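# How a School Plans to Buy a Robot

*A guide for young readers, prepared by the Stevens Learning Center*

A robot is a large purchase. When a family buys a toaster, someone looks at the price, pays for it, and takes it home the same day. When a school or a museum buys a robot, the work of choosing can last from one September to the next. This guide explains what happens during that time and who takes part in it.

The Stevens Learning Center is planning to add a two-armed robot to its teaching kitchen. The robot would help the kitchen staff put away dishes and clear the counters after cooking classes. Many students have asked why the robot has not arrived yet. The answer has to do with planning.

## What is the job?

The first step in buying any piece of equipment is to write down the job it must do. This list is called the **requirements**. A requirement should be clear enough that two people who read it will picture the same thing. "The robot should be helpful" is not a good requirement. "The robot must be able to lift a dinner plate from the counter and place it on a shelf" is much better.

The Center's list of requirements includes the following:

- The robot must fit through the kitchen doorway.
- It must reach the back of the counter without leaning on it.
- It must hold smooth things, such as cups and bottles, and flat things, such as plates.
- It must stop when an adult presses the stop button.
- Its hands must be easy to wipe clean.

Robot hands are often called **grippers**. Most grippers do not look like human hands. Many have only two fingers, which open and close like a pair of tongs. A plate, a teapot, and a spoon each need a different kind of grip, and a gripper that is good at one may be poor at another. Buyers therefore ask for a list of the objects that a robot has been tested with.

## Trying before buying

A robot can be tried out before anyone pays for it. The test takes place in a **simulation**, a make-believe world inside a computer. A simulation is somewhat like a video game, but its purpose is to copy the way real objects move and fall. If a simulated cup drops, there is nothing to sweep up, and the test can begin again at once.

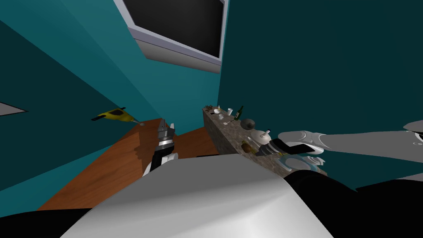 The people who build a simulation try to make it similar to the room where the robot will work. They need to know the height of the counter, the width of the floor, and the size of the objects the robot will pick up. The Center measured its own kitchen with a tape measure and wrote the numbers on a floor plan. Two companies, Ketix and Tronis, received the same plan, so that both could be judged fairly.

A simulation does not answer every question. It may not show how loud a motor sounds in a small room, or how a gripper behaves after a long day of work. For this reason, the Center will also ask each company to bring a robot for a visit. The visit will take place on a Friday, when no cooking classes are held.

## What does it really cost?

The number on a price tag is only one part of the cost. Planners add up everything that must be paid for while the equipment is in use. This sum is called the **total cost**.

Suppose a robot is a pie cut into 100 equal slices, and the whole pie is the total cost over 5 years. In the Center's budget, 59 of those slices pay for the robot itself. The other slices pay for things that are easy to forget:

- **Delivery and setup.** A heavy machine must be brought in safely and fastened or parked in the right place.
- **Training.** The adults who use the robot must learn how to start it, stop it, and care for it.
- **Spare parts.** Finger pads wear down, much like the soles of shoes.
- **Software updates.** The instructions inside the robot's computer need to be kept current.
- **Electricity.** A robot that runs on a battery must be charged.
- **Repairs.** Some money is set aside in case a part breaks.

A careful planner compares total costs. A robot with a low price may need many spare parts, and a robot with a higher price may come with training included.

## Asking for offers

When the requirements are ready, the buyer sends them to companies and asks each one for a **quote**. A quote is a written offer. It states what the company will provide, what it will cost, and when it will arrive. The Center gives every company 60 days to reply.

The quotes are then read side by side. Branditness, a company that makes covers and finger pads for grippers, will be asked for a separate quote, as the Center expects to replace those parts more often than any others. Each offer receives points for safety, for how well it meets the requirements, and for total cost. Safety is scored first. An offer that does not pass the safety check is set aside, even when its price is low.

## Words to know

**Budget:** a plan for how money will be spent.

**Gripper:** the part of a robot that holds things.

**Quote:** a written offer from a company.

**Requirement:** something the equipment must be able to do.

**Simulation:** a copy of a place or activity, made on a computer.

## An activity for the classroom or home

Choose a job that a robot might do in your own kitchen, such as setting the table. Write five requirements for it. Next, gather a cup, a spoon, and a plastic plate, and try to pick up each one using only your thumb and one finger. Write down which was hardest to hold and where you had to place your fingers.

Read your requirements again when you have finished. Change any that you would now write differently, and share the new list with a partner.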